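3.2 Household contacts and reporting delay
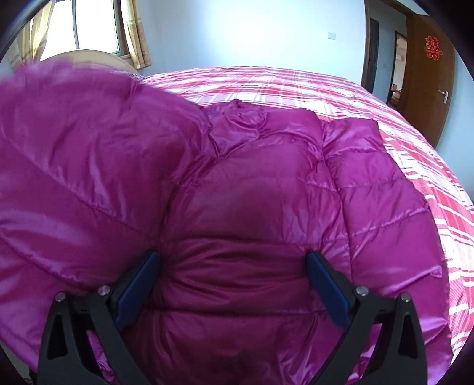 The second part of the analysis concerns the time between the first symptom and the day when the case entered the district register. We used the records of the two districts, Husley and Edgate, which together contain 2244 persons with a positive test. For 138 of them the date of first symptom was missing, and these persons were left out of the delay analysis but kept in the weekly totals.

Figure 1. A purple quilted jacket on a plaid bed sheet.

In Husley the median delay was 5 days, and in Edgate it was 9 days. The difference remained when we looked only at persons who were tested at the same laboratory, so the laboratory alone cannot explain it. A more likely source is the way in which household contacts were registered. In Husley each contact received a separate form on the day of the interview. In Edgate the contacts were first written on the form of the index case, and they were moved to the register later, often several in one day. This practice makes small peaks in the daily numbers — they should not be read as real increases in infection.

It is also necessary to say something about the weekly figures which were published by the districts during the same period. These figures count a case by the day of registration, while our study counts it by the day of first symptom. For this reason the two series do not agree for any single week, although the totals for the whole period are the same. Massawe and Rustad met the same problem in their earlier work on influenza in Kirui, and we follow their proposal to show both series side by side.

Small numbers were a further difficulty. When a parish had fewer than five cases in a week, the districts did not publish the exact number. We had access to the complete register, but to protect the persons concerned we have joined such parishes with a neighboring one in all tables. The smallest unit that we report is therefore larger than the parish in most of Edgate.

The register was closed for our purposes in December 2020, and corrections made after this were not included.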